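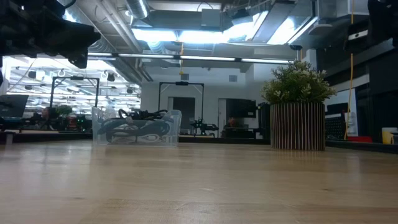

Figure 4.1 A potted plant and a clear plastic bin of black cables on a wooden tabletop.

Chapter 4
Keeping Track of What You Own

Most small businesses can say how much money is in the bank. Far fewer can say what is on their shelves. Supplies, tools, spare parts and furniture are all bought with the firm's money, and all of them lose value, wear out or go missing. The record of these items is called an inventory.

Consider Humby, a design office with 26 desks. In August it ordered new cables for every desk at a cost of $834. Two weeks later a clerk opened a storage room and found enough cables to fill the order twice. The old stock had never been written down, so the buyer had no way to know about it.

This chapter separates two groups of goods. Supplies are used up within a year and are recorded as an expense. Equipment lasts longer and is recorded as an asset. Many firms set a dollar limit between the two. In our examples the limit is $500, and anything below it is treated as a supply.

Section 4.1 explains how to carry out a first count. Section 4.2 covers item numbers and labels. In Section 4.3 you will work with the stock list of Favent, a wholesaler with 2,154 items, and correct the errors in it.

Key terms: inventory, supply, asset, expense, physical count, reorder point

Before you read: Choose one drawer or shelf at home. List its contents from memory, then check your list.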